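Tamside Household Support Program
Interim progress report to the Đào Fund
Submitted by: Nga Hồ, Program Manager
Date: 2025-08-22

1. Period covered

This report covers the second half of the grant year, beginning in January, and follows the format agreed with Indrek Šimkus at the last review meeting. Financial statements are supplied separately.

2. Summary

The program continues to provide in-home help with laundry, folding and bedroom storage to families referred by the Tamside clinic. During the period the team completed 646 home visits to 71 households. Demand remained steady through the spring and rose once school ended, when several families asked for help sorting children's clothing before the new term.

Two of the three objectives set for the period have been met. The third, the printed folding guide, is behind schedule and is discussed in section 5.

3. Home visits

Visits are scheduled in blocks of 150 minutes. The first part is given to sorting, and the rest to folding and putting away. Cúc Nông, who coordinates the visiting staff, revised the order of work in the spring after staff reported that families lost track of small items when everything was sorted at once. Clothing is now handled one person at a time, and the bed is used as the main work surface in homes where there is no table of suitable size.

The change has been well received. Staff find that a made bed with the blanket pulled flat gives enough room for a full set of children's clothes, and parents can continue in the same way between visits without buying anything. In smaller apartments it also keeps the floor clear — a point raised by several families at intake.

4. Garment handling

Pants and other trimmed garments still take more time than any other category. The practice adopted this year is as follows. The garment is held at both ends and laid along the bed before any fold is made. Lace or other trim is kept on the outside of the fold where possible, so that the edge is not creased. Lint is removed at this stage. Small items of the same color are kept beside the larger piece until both can be put away together. 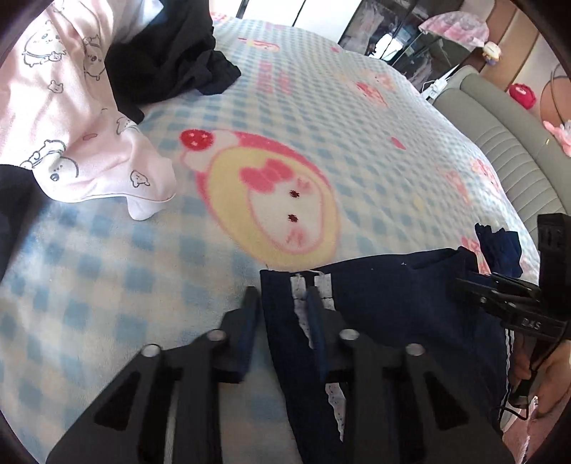

Staff were trained in this method over two sessions led by Tài Tăng. New staff now shadow an experienced colleague for their first four visits. Dark colors, navy in particular, have been moved to their own pile after repeated mix-ups with black school clothing, and the written instructions have been updated to match.

Storage supplies were purchased from Rullex under the existing agreement. In total, 1076 drawer dividers were delivered, and most have been placed in homes. The remainder are held at the Tamside office for autumn referrals.

5. Matters outstanding

The folding guide was due at the midpoint of the year. The text is complete and has been checked by Bình Hầu, but the Vietnamese and English versions differ in length and the layout has had to be redone. We request an extension of two months for this item, with no change to the budget.

Visit records are being moved to Drusitex. Entries up to the end of spring have been transferred. Summer entries are still kept on paper and will be added by the next report.

6. Plans for the next period

The team will continue visits at the present level and will offer a second session on bedding, including fleece blankets and fitted sheets, which families have requested. We would also like to discuss with the Fund whether households that have finished their visits may receive one follow-up call after three months. A short proposal will be sent ahead of the next review meeting.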